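The questions below come up every term. If yours is missing, ask at the Thursday meeting or write to Herman Chin, who keeps this page current.

# Irora Home Robotics Club: Frequently Asked Questions

## Joining

**Who can join?**

Any enrolled student, in any department. No prior robotics work is required. Members who have never written code usually start in the recording group and move to training or evaluation later in the year.

**What does the club work on?**

One project per year. The current one is called Isten: a two-arm policy for clearing a kitchen table. The task covers picking up food packaging, sorting trash from things worth keeping, and putting the trash in a bin on the floor. Last year's project, Nisten, covered folding dish towels and is no longer maintained.

**How much time does it take?**

Plan on 6 hours a week, meeting included. The load goes up before the Aidoo Cup, when evaluation runs are scheduled in the evenings.

**Is there a fee?**

The fee is 65 dollars per year. It pays for finger pads, cables, storage drives and groceries. Ask Nhyira Akpalu about a waiver. No paperwork is needed for that.

## The Aidoo Cup

**What is the format?**

Each team gets a table it has not seen before and a fixed time to clear it. The referee sets out the objects. Points are given for each object that ends up in the right place, and points are taken off for drops, torn packaging and any contact that moves the table.

**Can we use data recorded outside the lab?**

The rules allow it, provided the team recorded it and the resident agreed in writing. Keep the signed form in the session folder.

**Are pretrained models allowed?**

Public weights are allowed and must be listed in the entry form. Weights shared privately between teams are not.

**When is the entry deadline?**

The end of August. Changes to the team list are accepted after that, changes to the hardware are not.

## Recording

**How many demonstrations does Isten have?**

132 accepted episodes at the time of writing. Rejected episodes are kept in a separate folder and are not counted.

**What gets an episode rejected?**

A missing stream from either hand, clocks that disagree between the two grippers, or an operator who stops partway to talk. A dropped object is no reason to reject. Mark the drop in the notes and finish the episode. Recoveries are useful in training and we have too few of them.

**How fast should I move?**

Slower than you would with bare hands. Quick wrist turns blur the view, and position tracking suffers when most of the picture is smeared. If you need to turn from the table to the bin, turn your body and keep the wrist still.

**Should both hands work at the same time?**

Only when the task calls for it. A bag that has to be opened or held steady is a two-hand job. A carton is not. The idle gripper should stay in a natural position near the work - do not park it behind your back.

**How do I hold thin plastic?**

Close on a gathered fold, never on a single layer. A single layer slides out between the pads. With foam fruit nets, take the net near its middle and close slowly.

**How should the table be set up?**

Use ordinary things and put them down without a pattern: cartons upright and on their sides, wrappers, sponges, a cup or two. Leave the patterned tablecloth on. Early models trained on plain tables did badly on printed cloth. Place the bin within one step of the table and leave it there for the whole episode.
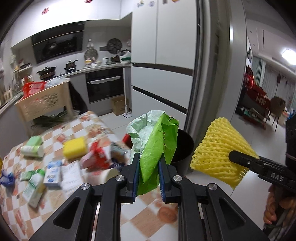
Green bag and yellow foam net, at two moments of one kitchen session.
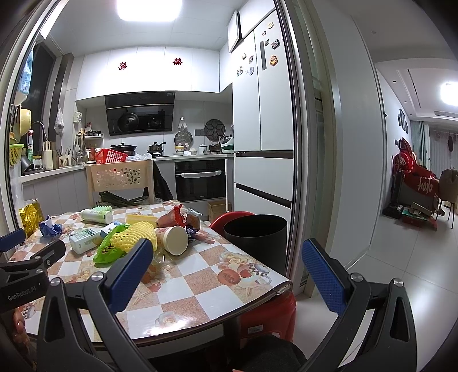 **What do I do with the files after a session?**

Copy them to the club drive the same day and run the check script on the folder. It compares the length of the left and right streams and prints a line for each mismatch. Keep the originals on the card until a second member has opened 2 episodes from the copy and signed the log.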